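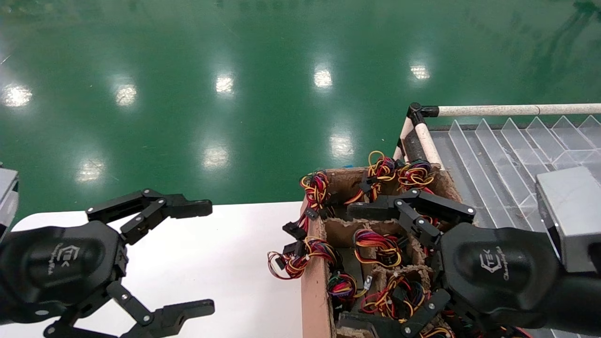
Progress report to the Godinho Fund
Project: Tomia, two-armed handling for shop-floor chores
Prepared by Callum Menzies for Mohandas Subramaniam
June 7, 2024

Mohandas, you asked us in March to answer one plain question with the second instalment: can a machine take over the chores on a small shop floor yet, the dull fetching and sorting that fills the gaps between proper jobs? My answer is "some of them, and more than I'd have bet on last year". I'm really pleased with where the team has got to.

Work this period

We moved off rigid parts entirely and put all our time into wire harnesses. You'll remember from the proposal why we were nervous. A harness has no fixed shape, it grabs its neighbours, and the connector on one will happily hook through the loop of the next. The chore itself is simple to say: take one bundle out of a carton, leave the others where they are, and lay it in a slot of the clear tray. Anyone on the floor at Atico could do it while chatting about the footy.

We logged 2998 attempts. Of those, 2581 ended with a single harness in the tray and no help from a person. We count an attempt as failed if anybody has to touch anything, even to nudge a plug back over the wall of the box, so I think that's a fair number (and a great one!).

Picking out of the carton is where nearly all the learning has happened. The arms do much better when they go for the loops and leave the connectors to follow. Callout to the Triker software group here, who rewrote the grasp selection over a fortnight and put up with a lot of late messages from me.

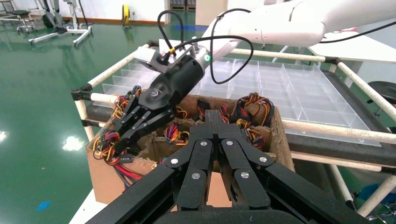 Picking from the harness carton, with the clear divided tray behind.

What still goes wrong

Tangles, mostly. When two bundles come up together the arms can now shake them apart some of the time, but it's slow, and 79 of the failures were pairs that landed in the tray as one. Bundles hanging over the side of the carton are also a nuisance. Cartons with torn edges snag the thin strands, and we've decided to keep using them, as that's the state cartons arrive in.

Speed is behind a person's. I'm not worried about that for a chore that can tick along through smoko.

What about the household?

The fund's other interest. We've had 2 short trials sorting charging cables and tea towels, using the harness settings unchanged. The cables went nicely. The tea towels did not, and I'd want a different fingertip before trying again.

Next period

Mixed cartons, tangle detection before the lift, and a longer unattended run at Atico. Spending is on budget, and the sheet is attached separately. Come and see it running if you're over this way, I'd love to show you.

Callum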